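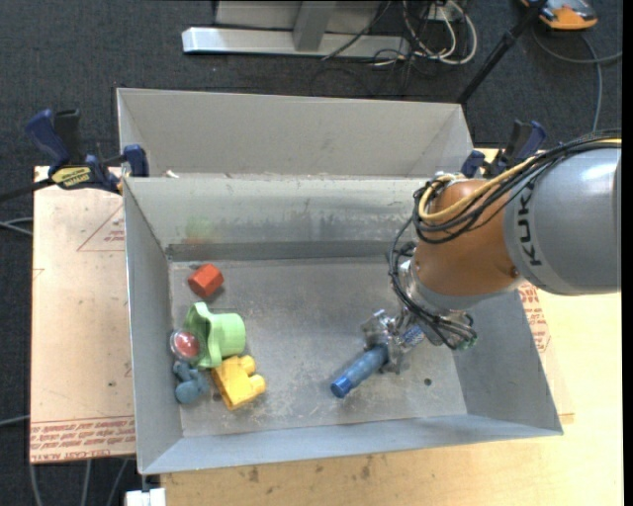

I finished Clarkmont again last month, this time on the old handheld cartridge and not the later disc version, and took notes as I went. Most of what follows concerns the dungeon order, the lantern and the save system. There are spoilers for the whole game, including the mill.

For anyone who has not played it: Clarkmont is a top-down adventure in which you play Brado, a ferryman's son who is sent upriver to find out why the water has stopped. The dam keeper, Zalewska, has shut the sluices and gone into the hills. You spend the first hour assuming she is the villain, and the script does little to discourage this. Buster is the dog. He follows you from the second screen onwards and can be told to stay, fetch or dig.

The game has five dungeons. The manual implies a fixed order (quarry, mill, chapel, tannery, dam), and the map screen numbers them that way. In practice only the first and last are fixed. Once you have the lantern from the quarry you can go to any of the middle three, and the game checks for items instead of for completed dungeons. I took the tannery second. Its boss is tuned for a player with more health than I had, but the reward is the long hook, and with that you can skip the whole lower floor of the mill by pulling yourself across the wheel pit from the east door.

Going in this order has one side effect that I had not seen written down. The miller's dialogue is triggered on the lower floor. If you never set foot there, he is still standing outside his house at the end of the game asking for flour, and the scene in which Zalewska returns his key plays with him absent from the room. Her lines leave gaps for his replies. The text box opens, stays empty for a moment and closes again.

The lantern deserves a section of its own. It burns oil at a constant rate while lit, and the meter is drawn in ten segments. The segments are not equal. The meter holds 600 units internally and the first segment covers a much larger share of them than the last, so the display appears to hold steady for a long time and then falls quickly. I assume this was done to create some tension towards the end of a dark room. It also means that topping up when the meter shows nine segments costs nearly as much oil as topping up at seven. Wait until it drops to six.

Oil is sold at the ferry landing and nowhere else until the chapel is cleared. You can also get it from jars, and the contents of jars are decided when you enter the room, not when you break them. Leaving and coming back re-rolls them. In the quarry there is a corridor with five jars directly next to a staircase, and a few minutes spent there will see you through the next two dungeons. It is dull work, but I did it anyway with the sound off.

Buster's digging is handled in a similar way. Each patch of soft ground has a table of results, and the table changes when you cross the river. East of the river he mostly finds coins. West of it he can find bone pieces, which are needed for the carved whistle, and the whistle is the only way to call him through a closed gate. The manual gives the impression that the whistle is optional. It is optional in the sense that the credits can be reached without it. Three of the heart shards cannot be.

The stay command has a fault in the handheld version. If you tell Buster to stay on a pressure plate and then leave by a door that scrolls the screen vertically, he stays. If the door scrolls horizontally, he is moved one tile in the direction of travel and comes off the plate. The chapel has a puzzle where the only exits are horizontal, and I was stuck there for an evening before I thought to place him one tile to the side. The disc version fixes this, and in doing so makes the puzzle very easy.

Saving is done at milestones, meaning stone posts by the side of the road. There are two slots. The game keeps your items, your health and the state of every opened chest, but it does not keep the position of pushed blocks or the water level. Water level matters a great deal in the final dungeon. If you save at the post inside the dam and switch off, you return to a dry lower gallery, and the raft you need is on the wrong side of it. You can get out by falling through the grating by the turbine, which puts you back at the entrance with half a heart gone. I would suggest not using that post at all.

The story holds up better than I remembered. Zalewska closed the sluices to expose a flooded road so that the people above the dam could leave, and she did not tell the town below because the town had voted against it. Brado learns this from a letter in the tannery. In the intended order you read it quite late. Reading it second, as I did, changes the tone of nearly every conversation afterwards, and as Brado has no lines of his own he cannot raise the matter with anyone. Whether the writers considered this I do not know. I preferred it.

The last fight is in two stages and the first is not really a fight. You have to hold three valves open while the water rises, and Buster can take one of them if you have taught him to fetch the wheel handle in the mill. If not, you have to run between all three, and it is just possible with the ferry boots. The second stage is a straightforward exchange of blows with the thing in the intake pipe. It is weak to lantern oil, thrown. I went in with the meter at four segments, had to buy nothing, and finished with one.

I have started a second file on the disc version to compare the jar tables. So far the quarry corridor has the same five jars, but the staircase has been moved to the far end, past a bat.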